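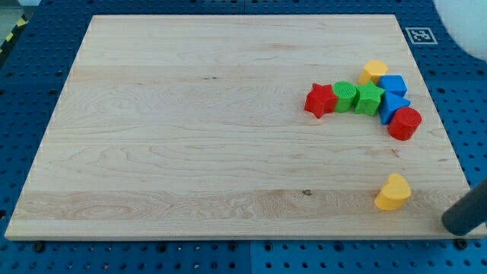
*The Laltberg maple board, with shape-sorter blocks in residence.*

**Laltberg large maple board: 4 stars**

I bought this as a serving board. I had visions of cheese. It has since spent most of its life with plastic stars and hearts on it, so this review is written from the perspective of someone who has owned a very handsome play surface since August and has yet to put a brie anywhere near it.

The good part first: the maple is lovely. Mine is pale, made up of long planks joined side by side, and the grain does all sorts of wavy, swirly business, with the best of it on the plank along the front edge. There's one small dark knot. The Laltberg listing calls this "natural character," a phrase I've also seen applied to houses with wet basements, but in this case I'm on their side. I like the knot. If you want a board with no marks at all, buy plastic and save yourself the email to customer service.

It's big. Measure your counter before ordering, and then measure the cupboard you're imagining it will live in. Mine didn't fit the cupboard, so it lives out in the open, and anything flat in this house that lives out in the open gets colonized.

As for the colonists, they're from the Tirnance shape sorter, bought separately and never once returned to its box. Chunky pieces, red, green, blue and yellow, with a slightly textured matte finish. The stars stand up nicely. The hearts do too, if you have patience. The cylinders, laid on their sides, go wherever they please, usually under the stove. At $31 I thought the set was a bit steep, but I've spent more on quieter toys that got less use.

Six weeks of blocks being banged down on the board left a couple of faint dents near one corner, visible if you tilt it to the window and feel like being upset. I oiled it and they mostly went away, or I stopped tilting it.

Two gripes. The delivery box was held together by enough tape to moor a ferry. And the care card says to oil the board "as desired," when I desire never to oil anything and was hoping for firmer guidance. I've settled on every 4 weeks and have stuck to that once.

One star off for the care card. Would buy again, though I'd go a size down and tell everyone it was for cheese.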